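Handling rules for robot work inside server chassis

2024-10-01

I have spent a good part of this year rewriting our handling rules for automated work on server boards. The old set was written for people with wrist straps and had 30 rules in it. The new one has 17. Most of what went was advice a person needs and an arm does not, such as where to rest your elbow.

The rules that remain fall under approach, contact and stop conditions.

Approach. The tool comes in along the socket axis, with the fingers already set to their working gap. No change of gap is allowed below the height of the raised load plate. We had this as a recommendation until February, when a run at Drullby closed the fingers early and bent a DIMM latch. It is now a hard limit in the motion program, and the operator cannot override it from the pendant.

Cables come under approach as well. Any loom that crosses the tool path is tied back before the arm is enabled. Fan leads stay plugged in unless the job sheet says otherwise, but their position is checked by eye and initialled. Tang wanted a vision check in place of the initials. I would accept both — I would not accept the camera alone, as thin leads against a dark background are still missed too often.

Contact. Fingers may touch the edges of the processor and nothing else on the board. The socket contacts are never touched, by tool or by hand. Finger tips are checked for burrs every 500 cycles and swapped as a pair, even if only one is worn. Grip force is set per part number and kept in the job file, so that a change leaves a record. The Gevetti controller logs this by default. On the Jender one you have to switch it on, and the setting is lost after a firmware update.

Stop conditions. Any sideways force over the limit stops the arm where it is. It does not retract. Retracting by itself sounds safer, but with a latch or a cable caught on a finger it does more harm than staying put. A person looks first, then jogs the arm out at low speed.

Earthing is the part I am least happy with. We test the path from finger tip to chassis at the start of each shift, which leaves a long gap if a strap works loose. A permanent monitor is on order for one cell.

Rule 17 covers photographs. One wrist camera picture is kept per board, filed with the job number. The full set has gone out to all 26 cells, and comments are open until the next revision.

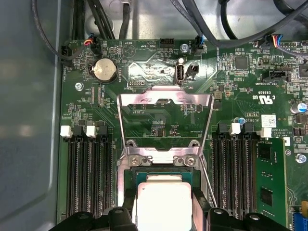

Wrist camera view: gripper fingers either side of the processor, load plate raised, memory slots on both sides.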